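Home > Standards & Safety > Industry Notices

Search this site Enter keyword Go

Trenport adopts common rules for simulation testing of robot grippers

Last updated: May, 3:30 p.m.

Trenport has adopted a set of rules on how robot grippers are to be tested in simulation before they are used on a shared work floor. The rules apply to all operators at the Vistville site, including Clondex and Serra, and cover new equipment as well as changes to equipment already in service.

Under the rules, an operator must keep a written record of each gripper model used in simulation. The record must state the version of the model, the date of its last comparison with the physical part, and the name of the person who approved it. Any change to the shape of a gripper - including a new opening or a revised outer shell - requires a new entry and a repeat of the full test set. 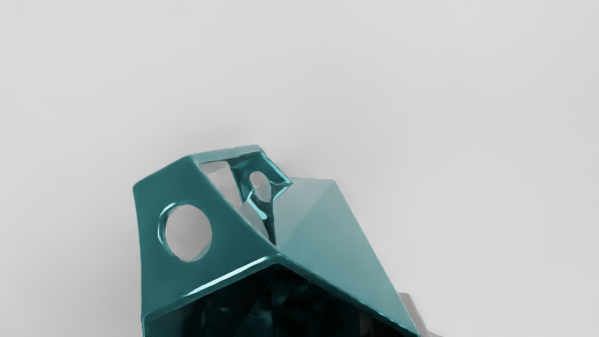
The test set consists of 79 tasks. An operator must complete at least 95 percent of them in simulation without a recorded contact fault before physical trials may begin. Physical trials are to be run at reduced speed for the first 30 hours, with a trained supervisor present at all times.

"A simulated result is only as good as the model behind it," said Colin Bramwell, head of technical standards at Trenport. "We are asking operators to show how the model was checked, and to keep that information where an inspector can find it."

Records must be kept for three years. Operators that cannot meet the requirements by the start date may apply for a single extension, in writing, to the standards office in Vistville. Equipment covered by an extension may continue in its present use but may not be assigned new tasks.

Filed under: Automation, Workplace Rules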